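Gronder Panels – notes for the data card

This collection is about used furniture panels and the marks which they carry. It has 462 short recordings of white laminated boards with light wood edges, made in 2 workrooms. We wanted to have surfaces that people know from daily life: desk tops, shelf boards, the sides of cabinets.

What is included

Each recording belongs to one panel. The panel has a number, and the same number is used in the file panels.csv. The columns are: number, face color, edge color, marks, room. In the column "marks" we write short words only, for example stain, smudge, scuff, scratch, pencil. If a panel has brown stains and also gray scuffs, both words are written, with a semicolon between them.
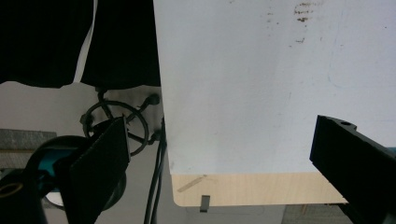
We did not try to say where a stain comes from. Coffee, rust and old glue can look very similar on a white face, so the word is always "stain" plus the color. For a thin line on the wood edge we use "line" when it is not clear if it is pencil or a scratch – please do not correct this by hand.

Known problems

In 74 recordings the edge color is missing. Leidy Betancur is filling these now, and the new table will come in October. The room column was wrong for 40 panels in the first version, please download again if you have it.

Contact

Questions about the table: Teófilo Yupanqui. Questions about the words for the marks: Nelly Ayala.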